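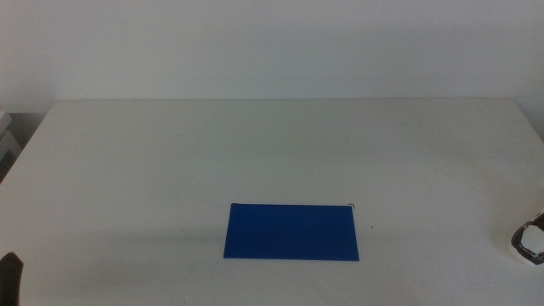

Our project looked at how renters in Graltley protect their apartments from break-ins, and which low-cost measures they would keep using. We wrote a short survey and handed it out in two buildings, Grasso and Tadow. We sorted the answers on a white tabletop with faint scuffs, one pile per building. We got 32 forms back.

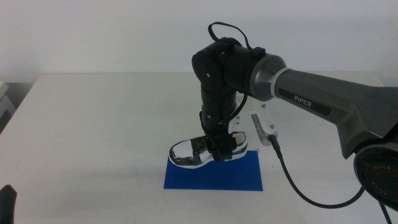 Most people locked the front door at night but left a window or balcony door unlocked during the day. Few had asked the landlord for a better strike plate.

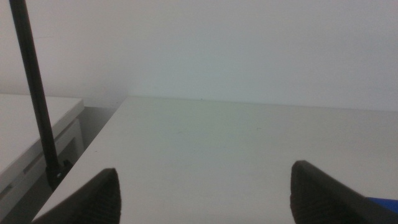 For the second part we priced a basic kit from Skesus, a local hardware store. A door sensor, window locks and a timer for one lamp came to $237. The largest apartment would need almost $700 of parts.
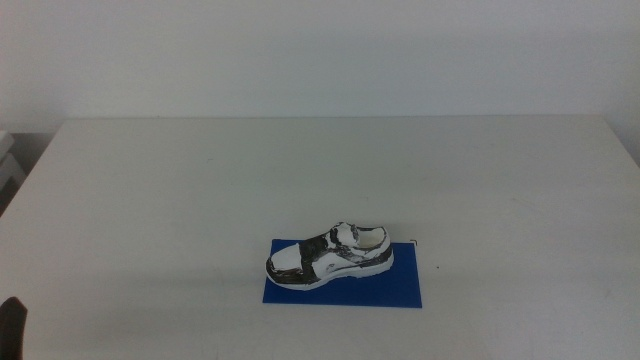
Cost was the reason given most often for doing nothing. We only reached tenants who were home on a Friday evening, so night workers are missing from the results.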